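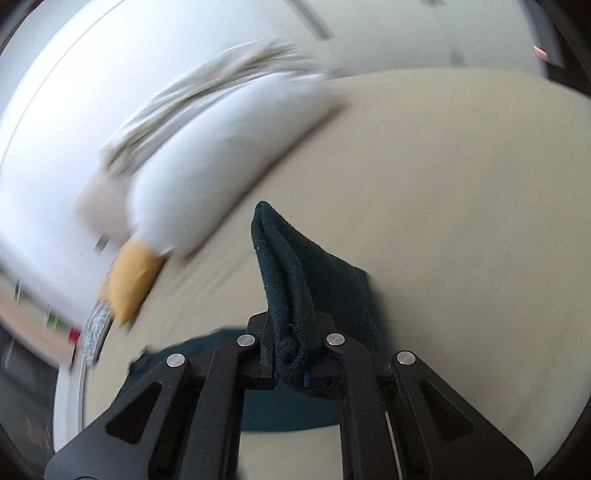

Green rib knit: lint and edge curl

October, 9:40 p.m. – posted by hgillies

Wool/acrylic rib, dark green, from Neltholm. After six washes the folded edges pill and the hem rolls. Cold cycle, dried flat. Is this the yarn or the spin speed?

senad_z
Spin speed. Mine goes to 806 rpm on the wool setting, and that's too fast for a loose rib. Drop to 486 if the machine allows it.

Annag M.
Disagree. Spin presses the fabric against the drum; there's little rubbing in it. Pilling comes from the wash phase and from short fibers. Turn it inside out and use a mesh bag.

senad_z
The bag helps with pilling. It does nothing for the hem.

Annag M.
Agreed on the hem. That's a cast-off tension problem – steam it and pin it for 90 minutes.

s_menon
Check the fiber label before steaming. Acrylic goes limp with too much heat and won't recover. Keep the iron off the fabric.

hgillies
Label says 40% acrylic. Will try the bag first and leave the steam alone for now.

Recent threads
– Trundard fabric comb: replacement blades
– Lint on dark knits
– Geddes wool wash, dosing in hard water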